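4.2 Losses among older account holders

We coded 500 complaints about prize and lottery calls filed in Pastberg. Of these, 91 involved a loan taken out to pay the supposed fee.
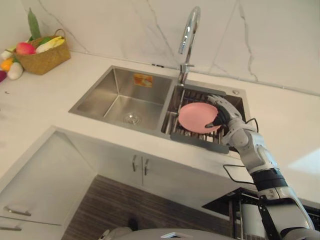 Figure 2. Robotic hand holding a pink plate over a sink.

Most callers asked for a first payment by gift card -- usually a small one.
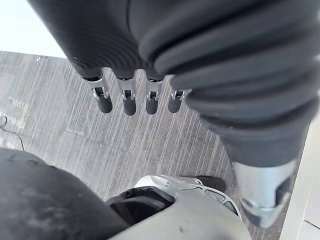 Larger requests followed, and more than 7 in ten victims told no relative.

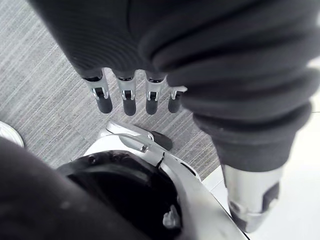
4.3 Reporting delay

Delay was measured from first payment to first complaint, using the Anell coding sheet.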